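Undari Plating: bimanual kitchen episodes with event labels

Dataset and tooling README, released Feb 15, 2025
Maintained by Tatu Massawe

Welcome, and thank you for reading the card before unpacking the archive! Undari Plating is a set of two-arm tabletop recordings together with the small Python package we use to label, check and replay them. The top-view stream is the one most people will want first.

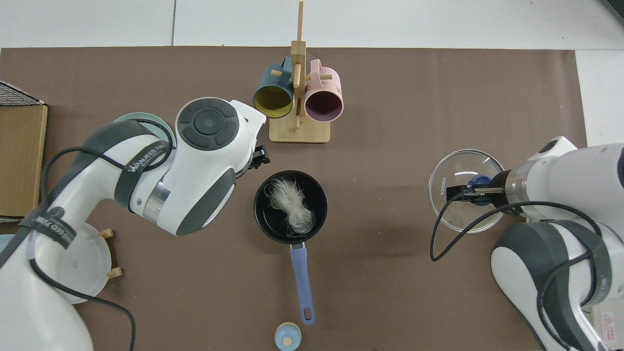
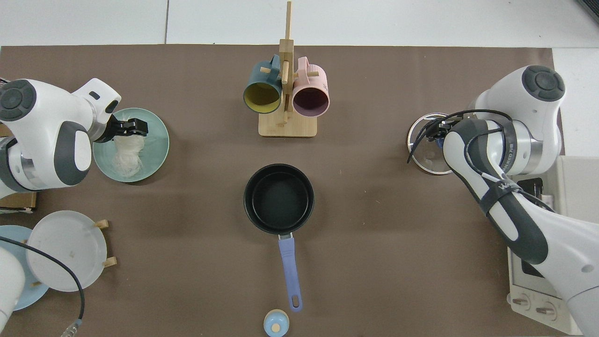
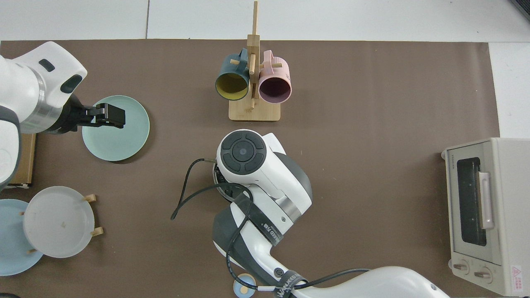 Our own interest is in the labeler, which goes by the name Gritska and which takes up most of the code in this repository. Gritska reads joint states, gripper widths and the top view, and writes a track of short events for each arm: approach, close, carry, release, idle. The hard part has always been deciding what a gripper is holding once it has closed on something. Take the clump of white rice noodles over the teal plate, with the other arm holding a clear glass lid at the same moment. A rigid lid gives a nice steady finger width, so a threshold will do, but noodles squash and sag and slide, and the width signal alone will happily tell you the gripper is opening when it is only settling. For that reason every carry event has two fields, one from the width signal and one from the image, and we keep both even when they disagree (please don't average them, we tried that for a whole December and regretted it).

What is in the release

There are 299 episodes. Each one lives in its own folder with a top-view video, a state file with positions and commands for both arms, an events file written by Gritska, and a short free-text note from whoever was operating that day. The notes are uneven. A few are lovely and full of detail, and plenty of them say "fine". Across the whole set the labeler produced 2535 carry events, and these are indexed in carry_index.csv so you can jump straight to them without loading any video.

State files are sampled at 50 Hz. Video runs slower, and the loader matches each image to the nearest state by timestamp. If you would like interpolation instead, pass interp=True, but do expect the gripper width to look smoother than it really was.

Getting started

Create a clean environment, install the package with pip install -e . from the top folder, and set UNDARI_ROOT to wherever you unpacked the episodes. Then run:

python -m gritska.check --quick

The quick check opens every state file and compares its length with the events file. It prints one line per folder and stays quiet about video. Leave off --quick when you have time for a proper cup of coffee, and it will decode everything.

To relabel an episode with your own settings, copy configs/default.yaml, change what you like, and point the label command at the copy. Old event files are moved to a backup folder and never overwritten, so feel free to experiment!

How the labels were made

Each episode goes through 2 passes. In the first, the width signal and commanded motion propose event boundaries. In the second, a small segmentation model from the Laskowska branch looks at a crop near each fingertip and either accepts a boundary, shifts it, or flags it for a person. I went through the flagged ones myself over many evenings, and my corrections are stored with source set to "manual" so that you can leave them out if you want purely automatic labels.

Known problems

Crops fail most often when one arm passes over the other or hides the object from the top view. The image field is then set to "unknown", and it should be treated as missing, not as an empty gripper.

Transparent things are a struggle. The glass bowl and the lid both confuse the segmentation model, which tends to grab the brown mat showing through them. Cables looping near a gripper are sometimes taken for part of the held object too, and masks with a long thin tail are usually a sign of that.

Release events for noodles are late. The labeler waits for the crop to clear, and a few strands clinging to a finger will hold it up. If you are training a policy to plate food, shift those boundaries earlier or use the width field alone.

We have not tested the loader on Windows. The Pumgate converter, which turns episodes into flat arrays for training, works for single-arm export but still drops the idle events in two-arm mode. A fix is half written on the dev branch.

Reporting mistakes

Please open an issue with the episode folder name, the event number and a sentence on what you expected to see. Corrections to the labels are very welcome as pull requests, and small ones are easiest for me to review. Send the edited events file by itself and leave the video out of the commit.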